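Publications > Technical Reports > Wijaya Bench > Section 4

4 Collecting demonstrations by remote control

In this section we describe how the demonstrations were recorded and which rules the operators followed. The learning method itself was given in Section 3 and we do not repeat it.

4.1 Operators and training

All demonstrations were made by 11 operators. Four of them had controlled a pair of arms before; the others had not. Each operator first read a two-page guide, then watched an experienced operator for one session, and then practised for 15 minutes with soft objects such as folded cloths. Only after this practice did the operator go on to glass. We did not ask the operators to be fast. In an early test at Lutanwood in June we had asked for speed, and the result was many demonstrations in which the object was pushed instead of grasped. Such recordings are difficult to use, as the policy learns the push together with the grasp.

The operator stands in front of two small leader arms and moves them by hand. The follower arms copy the joint angles. Opening and closing of each gripper is given by a trigger at the end of the leader arm. There is no force feedback. Several operators said that this was the most tiring part of the work, and that they learnt to judge the grip from the way the object turned a little when the fingers closed. We return to this point in Section 6.

4.2 Comparison with hand guiding

Before choosing remote control we also tried hand guiding, where a person holds the robot arm and leads it through the task. With one arm this worked well, and new operators understood it at once. With two arms it was much harder. A person who guides both arms has to stand between them, and the body then hides the table from the cameras. Two persons can guide one arm each, but they must agree on every movement, and the motions of the two arms become late with respect to each other. For these reasons hand guiding was kept only for the single-arm tasks of the Stilberg set – these are reported separately.

4.3 Tasks and layout

The task studied most in this report is the handling of bottles with two arms. The final set has 158 accepted demonstrations of it. The operator picks up a bottle from the table or from a wine rack, brings it to the middle, holds or turns it with the help of the second gripper, and puts it in the place asked for. Other household objects stay on the table during the recording. We wanted the policy to see a table with several things on it, as in a real kitchen, and we therefore did not clear it between the demonstrations. The position of the rack and of the loose objects was changed by hand after each group of recordings.

Clear glass was harder than dark glass for the operators as well as for the policy. On the screen the border of a clear bottle is weak, and some operators closed the gripper too early. Figure 3 shows the two arms at a dark bottle, with clear ones standing behind it and lying in the rack.
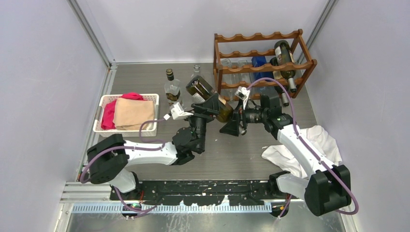
Figure 3. Bottle handling with two arms

Both grippers come together near the centre of the table, and the bottle lies diagonally between them. This is the part of the task where most of the rejected demonstrations failed. If one gripper closes while the other still moves, the bottle turns in the fingers and its label side can no longer be controlled. We advised the operators to stop one arm completely before closing the other. This makes the demonstration slower, but the recorded grasps are more regular.

Each gripper carries its own camera. These views helped the operators most during the last centimetres of the approach. In the fixed view one bottle often hides another, as can also be seen in the figure for the clear bottle near the back edge.

4.4 Rejected demonstrations

A demonstration was rejected if the bottle fell, if the operator had to open both grippers and begin again, or if one of the camera streams was interrupted. In total 46 demonstrations were rejected. They are kept in the Flimevwood archive together with a short note on the reason, but were not used for training. Small corrections were allowed – for example, a second attempt to grasp the neck – and we did not remove them from the recordings. The effect of these corrections on the trained policy is examined in Section 5.2.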